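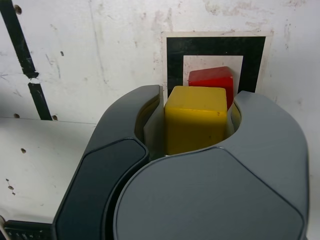 Buyer wants an earn-out on nearly a third of the price. Normal, or am I being had?

Posted in Buying and Selling a Business
8 replies · 644 views · Share

Cormac McGrath

Long one, sorry. I've owned a small packaging supply business for a good while now (cartons, void fill, tape, a bit of contract kitting on the side) and I'm trying to sell it. I've got a buyer, a mid-sized distributor called Prellberg, who are interstate and want a foothold over here. We've been dancing around each other since June and last Friday they finally sent through a proper offer.

The headline number is fine. Better than fine, I had to go and have a walk around the block. But then I got to page two. Only a bit over two thirds is cash on completion. The rest is an earn-out, paid if the business hits a gross profit target over the two years after I hand over the keys. They also want me to stay on as a sort of general manager for the first of those years, on a salary that's less than I pay my warehouse supervisor, which I tried not to take personally.

My accountant is lovely but she does tax and BAS and the odd loan application, and she was pretty upfront that she's never done one of these. The broker who introduced us says it's all totally standard and I should sign the heads of agreement before they cool off. The broker also gets paid on completion, so I'm taking that with a grain of salt.

What I want to know is:

Is an earn-out that size normal for a business with an owner who's across everything? Their argument is that half the customers deal with me personally and they need to know those customers will stick. Which, fair enough, they do ring my mobile.

Who controls the things the target depends on? They've already mentioned moving our purchasing over to their system, and I can't see how I'm meant to hit a gross profit number when they're setting what I pay for stock.

And is it rude to ask for it all up front at a lower price? I'd seriously take less to be able to sleep. My wife says I've asked her this same thing every night for a week so I'm asking you lot instead.

Not after formal advice, I'll get a solicitor. Just want to hear from anyone who's been through it.

Madigan

I've been through it, on the selling side, with a business probably a bit bigger than yours by the sound of it. I'll try to go in your order but I tend to wander.

Size first. A third is on the chunky side but it isn't mad. Mine was a quarter and I thought that was steep at the time. Buyers do this when the goodwill walks out the door in the owner's ute every arvo, and by your own description that's you. So I wouldn't read it as them trying to rip you off. I'd read it as them telling you what they're nervous about, and you can use that! If the worry is customers leaving, then ask for the deferred bit to be tied to customers staying. A list of named accounts, agreed before signing, still trading at some sensible level a year on. That's a thing you can influence. Gross profit two years out, when you won't even be working there for the second year, is a thing you can only watch.

Which brings me to your second point, and you've put your finger on it already. I nearly got stung by exactly this. My buyer folded my purchasing into theirs within a couple of months, and then their head office started charging us a "group procurement fee" on every pallet. It sat above the gross profit line. My target didn't move, obviously. I only got paid because my solicitor (a grumpy woman, worth every cent) had insisted on a clause saying the accounts for the earn-out had to be drawn up on the same basis as before the sale, with no group charges. Get that clause. Also get:

A right to see the monthly numbers for as long as money is owed to you. You'd think you'd just have that. You don't, once you've left.

Something about what happens if they sell the business on or merge it into another branch before the two years are up. Mine said the balance fell due in full. They fought that one hard, which told me it mattered.

A sliding scale instead of a cliff. If the target is missed by a whisker you want most of the money, and under a lot of first drafts you'd get zilch. Read yours again tonight with that in mind.

An independent accountant to settle any argument over the figures, named or at least described in the contract, with the cost split.

Also have a think about security. Once it's settled, you're an unsecured creditor of theirs for that money. Is Prellberg the company actually signing, or is it some shelf company they've set up for the purchase? Mine was a shelf company with a couple of dollars in it and we asked for a guarantee from the parent. They said yes straight away. They just weren't going to offer.

And no, it's not rude to ask for a lower clean price. I did, they came back with a number that made me laugh out loud, and then we met somewhere in between with a smaller deferred amount. Ask. The worst you'll get is a no and a slightly stiff phone call.

On the salary, get it up to market. Apart from your pride, if they're underpaying you it flatters the profit they bought on, and whoever replaces you will cost real money in year two, when your target is still running. Depending on how they define it that may or may not hit gross profit, but I'd want it pinned down.

Last thing, don't let the broker rush you on the heads of agreement. Most of it will say non-binding but there's usually an exclusivity bit that does bind, and once you've signed that you can't talk to anyone else for however long it says. My leverage halved overnight. Sort out the earn-out terms in the heads, in plain words, and then sign.

Good luck with it. I'm out now and I've taken up lawn bowls, badly.

Stanau

just ask for cash. if they wanted it bad enough theyd pay. my brother in law did one of these and never saw a cent of it

Kondari

I work on the other side of the table, doing deals for a family-owned group, so take this as the view from the dark side.

Madigan's answer is very good and I'd print it out. A few things from where I sit.

When we put an earn-out in, it's usually for one of two reasons. Either we really don't know if the customers will stay, or we can't get to the seller's price and this is how we get the headline up without paying it on day one. They need different responses from you. If it's the second one, the lower clean price might be not far off what they always had in mind, and you'd find that out by asking. I'd do it by phone, not email. People are much more candid on the phone.

Second, two years is long for a business your size, and asking for three instalments across it (say at completion, at twelve months and at the end) gets some of the money home earlier. We agree to that more often than not. It costs us very little.

Third, start handing over your customers now. Seriously, this week. Take your supervisor or your best salesperson along on every visit and get their number into people's phones. If you can show that the top accounts already deal with somebody other than you, the whole argument for a big deferred chunk gets thinner. I've watched a seller do that over one winter and we dropped the earn-out altogether. I was a bit cross about it.

I'd push back gently on one bit above. You probably won't get a flat ban on integrating the purchasing, because that's likely half the reason they're buying you. What you can get is an agreed cost for your main lines for the purpose of the calculation, whatever their system says. It's fiddly, and your accountant will be able to help with that part even if she hasn't done a sale before.

Talk to the tax side before you sign anything, too. How the deferred money is treated can depend on how the clause is worded, and if you're staying on as an employee you want it very clear that it's for the shares and isn't a bonus. Don't leave that until the last draft like everyone does.

Comments (3)

Cormac McGrath: Thank you all, wow. Rang them this morning. The buying entity is indeed a brand new company so I'll be asking for that guarantee. They're "going to have a think" about the sliding scale. And Kondari, I'm taking Deb from the warehouse to our two biggest accounts next week.

Madigan: Good man. Get the think in writing.

PackratPete: Following this, I'm a couple of years off selling and had no idea about the exclusivity thing. Does the 300-odd page contract come before or after the heads?

Contact us · Community guidelines · Report a post · Back to top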